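Tischplatte Tarnilora, helles Holz, matt

Artikel 425 | Breite 80 cm | Tiefe 80 cm | auch als Komplettisch mit Gestell Jostach

Ich gebe zu, bei der Tarnilora bin ich ein bisschen voreingenommen. Die Platte liegt bei uns in der Werkstatt auf dem Tisch, an dem ich Angebote schreibe, Kaffee trinke und Schrauben sortiere, und ich mag sie nach all der Zeit immer noch richtig gern! Eigentlich wollten wir sie nur in kleiner Stückzahl machen, für ein Café, das unbedingt quadratische Tische haben wollte. Dann kamen die ersten Leute in den Laden und fragten, ob man »so eine wie da vorne« auch für zu Hause bekommt. Bekommt man.

Die Maße habe ich lange hin und her geschoben. Mit 80 mal 80 passen zwei Leute bequem zum Frühstücken dran, zu viert wird es gemütlich (Teller ja, große Schüsseln in der Mitte eher nein). Als Schreibtisch für eine Person finde ich das Format klasse, man kommt überall hin, ohne sich zu verrenken, und in einer Nische am Fenster macht es sich auch gut. Wer zwei Platten nebeneinander stellt, hat einen ordentlichen Esstisch und kann ihn nach dem Besuch wieder auseinanderrücken.

Zur Oberfläche, danach werde ich am häufigsten gefragt: Sie ist glatt und matt, und die Maserung bleibt deutlich zu sehen. Wir suchen die Bretter so aus, dass die Zeichnung schön ruhig durchläuft, mit langen, leicht geschwungenen Bändern und hier und da einer kleinen Schleife.
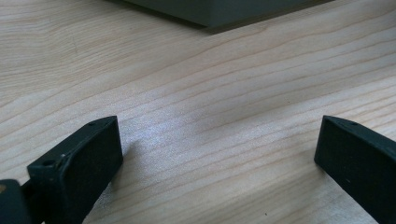 Hochglanz machen wir bei dieser Platte nicht, auch auf Nachfrage nicht, da bin ich stur. Ein weicher Schimmer bei Licht von der Seite gehört dazu, und je nach Blickwinkel wirkt das Holz dann mal fast silbrig und mal warm, beige bis leicht rosa. Bestellt also bitte nicht nach dem Farbton auf dem Handy! Für fünf Euro schicken wir euch ein Musterstück, das könnt ihr neben euren Boden legen und ein paar Tage liegen lassen. Der Betrag wird bei einer Bestellung verrechnet.

Zur Pflege: nebelfeucht abwischen, trocken nachreiben, fertig. Scheuermilch bitte im Schrank lassen. Rotwein und Kurkuma wischt ihr am besten gleich weg, und unter heiße Töpfe gehört ein Untersetzer (mein eigener Ring vom Teekessel ist mir bis heute peinlich). Ein- bis zweimal im Jahr dünn das Pflegeöl Tô auftragen, eine Viertelstunde einziehen lassen und den Überschuss gut abnehmen. Ölgetränkte Lappen danach ausgebreitet draußen trocknen, niemals zusammengeknüllt in den Müll!

Das Gestell Jostach gibt es in Schwarz und in Weiß, die Schrauben liegen bei. Wer schon ein Gestell hat, schickt mir die Lochabstände, dann bohren wir passend vor. Platte ohne Gestell 425 Euro, Lieferzeit derzeit 13 Werktage. Im Dezember dauert es erfahrungsgemäß länger, da wollen alle noch vor den Feiertagen einen Tisch.

Abholen könnt ihr nach Absprache direkt bei uns, eine Decke fürs Auto solltet ihr mitbringen. Sondermaße gehen auch, kosten aber extra und brauchen etwas Geduld. Schreibt mir einfach, was ihr vorhabt, gern mit Skizze.

Elsa Ljungberg
Graris Tische und Platten

Preisstand: 13.07.2018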